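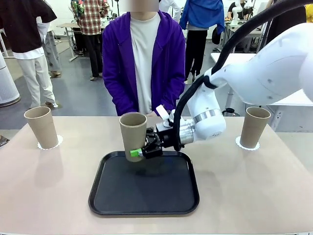 Dried hulls want a longer soak than you gave them, Parveen Arain wrote in the margin of my last entry, and no amount of boiling will make up for it. She may well be right, and I'm going to answer her properly here because I think the rest of you will run into the same thing.

May, late afternoon. Walnut ink, batch 2624.

I used 300 grams of last fall's hulls, broken up with the mallet and put in rainwater in the old enamel pot. They soaked overnight and then simmered, lid tilted, until I got hungry and wandered off for lunch. Liquor a good deep brown while hot, but thinner on paper than I'd hoped. On the Kandinar sheet it dried to something like weak tea, and on the Drakidero (the heavier one, with the rough side up) it was a shade better. Naledi says the Kandinar is sized so hard that nothing sinks in, and she has a drawer full of pale drawings to prove it.

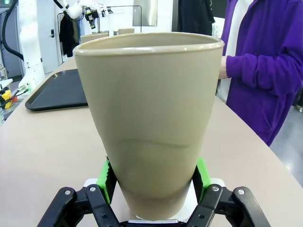

Beige cup, matte outside.

So I split what I had into 2 jars. The first went back on low heat with the lid off, and I took it down to half its height. Lovely color now, but it drags on a dip pen and leaves a faint shine where it pools — too much sugar or whatever it is in the hulls, and I didn't filter it well enough either. Rafia lent me the Judach cloth for straining and I will use it next time before reducing and not after, which was silly of me.

The second jar I left alone with a fresh handful of hulls in it, lid loose, on the shelf by the sink. Please don't tidy it away! It smells like a wet cellar and will smell worse.

Gum arabic: only the first jar has any. Fouzia likes a stiffer line than I do, so if she wants to add more she should pour off a little for herself and leave the rest as is. One clove in each against mold. I have never tested whether the clove does a thing, my teacher did it and so do I.
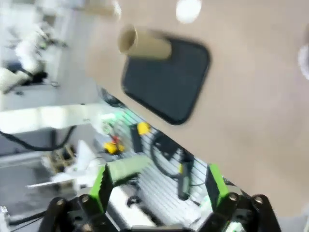

Tan cardboard tube, on its side.

Still to do: swatches of both jars side by side on the south window, half of each covered with foil. Ask Hammad whether Kennedy still sells the iron sulfate in small bags, as ours has gone rusty at the bottom. And Parveen, the next soak gets a full week, you have my word.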